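Ticket: Cylinder rides up on right finger after gripper swap
Component: Pandora kitchen scenes / end effector models
Status: Open, workaround in place
Priority: Normal
Opened: August 10, 2025

Summary

We are comparing two gripper models on the same simulated arm before we pick one for the counter tasks. The first is the Fellov, a plain parallel-jaw model that we have used since January. The second is the Cletine, which has linkages and a larger housing. Arm, controller (Wu), scene and object set are the same for both. With the Fellov the side grasp on the cylinder works. With the Cletine the cylinder sometimes ends up resting against the top of the right finger and never gets between the fingers at all. The controller then reports a closed grasp and goes on to the lift.

Steps to reproduce

Load the Pandora kitchen with the marble counter.
Load the arm with the Cletine model and the default Wu settings.
Place the cylinder on its side on the counter.
Run the side grasp task from the standard start pose.
Watch the wrist camera during the last part of the approach.

Expected result

Fingers come down on either side of the cylinder, close, and the lift starts once both finger contacts are reported.

Observed result

In the bad runs the right finger touches the cylinder early. The cylinder rolls or gets pushed, then stays against the upper edge of that finger. The left finger closes on nothing. Wu still sets the grasp flag.

Results so far

Fellov, 18 runs: no failures of this kind. A couple of grasps were off center but they held through the lift.
Cletine, 18 runs: 4 failures, all on the right finger. The rest looked normal and lifted cleanly.

Start poses and random seeds were matched between the two sets, so the failed Cletine runs each have a Fellov run to compare against. I put the logs for both in the shared folder under the ticket name.

Log, first pass

Checked that the object model had not changed between the two sets. Same mesh, same mass, same friction. Scene file is also the same revision.

Checked the arm trajectory. The wrist follows the same path with both grippers to well below anything that would matter. That was expected, because Wu plans to the wrist flange and adds the tool offset afterward.

Looked at the tool offset next. The Cletine is longer than the Fellov. The value in the config was correct for the closed position but not for the open position. The Cletine fingertips move along an arc as the linkage opens, so the distance from the flange to the tips is different when open. The Fellov tips only move sideways, and one number was enough. Nothing in the config format allows for a second number.

Entered the offset for the open position and reran the failed seeds. Two of them now pass. The other two fail the same way as before. So the offset is part of it but there is something else.

Comment from scene maintenance

Please confirm that the counter height is being read from the scene and not from the task file. The marble counter and the older plain counter differ in height, and there is still a task file around with the old value typed in.

Reply

Confirmed, it is read from the scene. I also printed the contact height at the counter and it matches. The fingers don't touch the counter before the cylinder in any of the failed runs.

Log, second pass

Turned on the collision view. The visual mesh of the Cletine finger has a step on the inner side. The collision mesh doesn't. It was made as one convex hull for the whole finger, so the step is filled in and the finger is thicker toward the middle than it looks on camera. When the fingers come down next to something round, the filled part reaches it first.

This also explains something that had been confusing me in the camera views. In one run there seemed to be a clear gap between finger and cylinder, and the log showed contact force at that moment. I had put it down to a late camera frame. The frame was fine and the two meshes just don't agree.

The finger hulls came out of the automatic converter. The housing and linkage parts went through the same converter, and those have the same problem, but none of them gets close enough to the objects in this task for it to matter. It may matter in the drawer task, where the housing has to go past the front panel.

Replaced the hull on both fingers with a decomposition that keeps the step. The new collision mesh for the pair has 1,905 triangles. That is more than I would like but the step time did not change enough to notice on the test machine. If it becomes a problem with several arms in one scene we can simplify the back faces, which never touch anything.

Reran the failed seeds with the new mesh and the corrected offset. Three pass and one still fails.

Comment from controls

On the grasp flag: Wu looks at motor effort by default and does not look at contacts. When effort goes over the threshold for long enough, the grasp is called closed. With the Fellov the jaws run into each other at full close and there is a separate check for jaw width, so an empty close is caught. The Cletine model has no width reported because the driven joint is on the linkage. With no width, the check is skipped. No warning is written. We agree it should write one.

You can switch to contact mode in the gripper section of the config. It needs a contact sensor on each fingertip. The Fellov model has them. Please check the Cletine.

Reply

Checked. The Cletine model has a contact sensor on the left fingertip and none on the right. It looks like an oversight in the model file: the left block is complete and the right block has only the joint and the mesh. I added the missing sensor and switched to contact mode. The remaining bad run now stops at the grasp step with a clean failure, and the lift is not attempted. That is the behavior I wanted, even though the grasp itself is still bad.

Log, third pass

Worked on the last failing seed alone. Things tried:

Lower approach speed. No change in the result. The cylinder gets to the same place more slowly.

Higher friction on the fingertip pads. Worse. The cylinder catches sooner.

Lower friction on the fingertip pads. The cylinder slips off to the side and the run fails in a different way.

Wider pre-grasp opening. Passed, but the linkage was close to its joint limit and Wu logged a limit warning every cycle. I don't want to keep that as a setting.

Wrist turned to line up better with the cylinder axis. Passed without warnings. In this seed the cylinder lies at an angle to the finger, and the task code only corrects the wrist angle in coarse steps. The Fellov has thin fingers and gets away with the leftover error. The Cletine fingers are blocky and have squared tops, and they don't.

So there are three separate causes that add up: tool offset, collision mesh, and wrist angle. The grasp flag is a fourth item but it only hides the failure.

Notes on the wrist camera

This was brought up in the review meeting and I said I would write it down here. The camera mount was set up for the Fellov. With the Cletine in its place the gripper takes up a large part of the lower image, and the right finger runs out of view at the edge. For a person watching, it is hard to judge how far down the finger the object is. For the object detector it is worse, because it loses part of the object just when the position matters most.

Moving the camera back along the flange would help but it would then see the forearm during some poses. Tilting it up would give a better view of the counter and less of the fingertips. I tried a small sideways shift and liked the result best of the options, but I only looked at still views and have not run the detector on it. Please treat that as an opinion for now.

If we move the camera for one gripper we have to move it for both, or the comparison is no longer fair. That means rerunning the Fellov set too.

Comment from scene maintenance

Side question while you have the kitchen open. Does the vein pattern on the marble give the detector any trouble? We had a report of false edges with a different light setting.

Reply

Not in these runs. The cylinder body is white and the stone is dark, so it is an easy case. I would not assume the same for thin or pale objects such as cutlery. If you want it tested, please open a separate ticket.

Current workaround

Use the open-position offset in the tool section.
Use the new finger collision mesh from the branch.
Set the gripper section to contact mode, with the sensor added to the right fingertip.
Set the wrist angle step to fine in the task file.

With all of these in place the previously failing seeds pass. The full Cletine set has not been rerun yet, and the seeds that passed before could still behave differently with the new mesh. Please do not quote the workaround as a fix until that is done.

Still to do

Rerun both full sets with identical settings, including contact mode for the Fellov.
Ask controls for a warning when the width check is skipped.
Fix the converter so that it does not fill in the steps on finger meshes.
Decide on the camera mount.
Check the housing hull against the drawer front before the drawer task is started with the Cletine.

For anyone picking this up: the original config and the original finger mesh are kept on the old branch, so the failure can still be reproduced from the steps at the top. Don't merge the mesh change without the offset change. With only the mesh replaced, the tips come down a little too far in some of the runs and touch the counter.

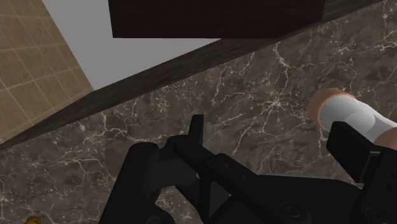

The rerun is next in the queue, and I will leave this ticket open until both sets have finished.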